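Carnet d'atelier, 5 août 2023

Bon, le plan de travail. J'y ai passé toute la matinée et je note tout de suite avant d'oublier, parce que la dernière fois (l'évier, en juillet) je me suis retrouvé incapable de dire quelle huile j'avais mise ni combien de couches.

C'est donc le panneau en lamellé clair, celui de chez Gwynne, posé sur les caissons Trostora. Je l'avais laissé nu exprès pour voir comment le bois vivait avant de le traiter. Il vit très bien, merci, mais il prend les marques de tasse à une vitesse folle ! Ponçage au grain 80 seulement près de la fenêtre, là où il y avait l'auréole, puis 120 et 180 partout, toujours dans le sens des lames. J'ai fait l'erreur d'attaquer un coin en travers au début -- dix minutes à rattraper les rayures, à la main, en râlant.

J'adore ce bois, vraiment. De loin on dirait un beige uniforme, et puis on se penche et il y a de tout : du presque blanc, du miel, des petits nœuds, des veines fines. Sebastián Zapata trouve que ça fait « puzzle mal trié » et qu'on aurait dû payer plus cher pour un panneau à lames entières. Je ne suis pas d'accord du tout, et je le note ici pour qu'il le lise. 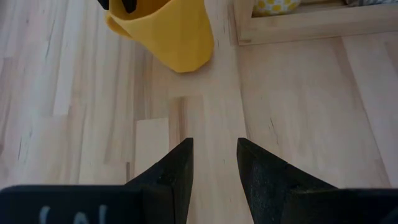 Pour l'huile, j'hésite encore. Il me reste un fond de bidon de Lerkotberg, la dure, qui protège bien mais qui tire sur le jaune. Sur la chute d'essai, au bout de trois jours, les lames les plus pâles avaient perdu leur contraste avec les autres et c'est dommage. La Fusoneck incolore garde mieux la différence de tons, par contre elle poisse si on en met trop (j'en ai mis trop). Deuxième essai avec 10 ml étalés au chiffon, essuyés au bout d'un quart d'heure : beaucoup mieux, toucher sec le lendemain.

J'ai remesuré la profondeur tant que j'y étais : 61 cm, donc la baguette arrière passe sans recoupe. La chute qui reste fait 91 cm de long, on la garde pour la tablette au-dessus de l'établi. Ne pas la débiter en cales, s'il vous plaît !!

À faire :
-- dépoussiérer à l'aspirateur puis au chiffon à peine humide, laisser sécher
-- égrener au 200 à la main
-- huiler aussi la sous-face et les chants, surtout côté évier
-- racheter des chiffons en coton, ceux du bac peluchent
-- étendre les chiffons huilés dehors, à plat, jamais en boule dans la poubelle

Sebastián, si tu passes avant moi : tu ne poses pas ton café dessus, il y a un dessous-de-verre dans le tiroir du haut.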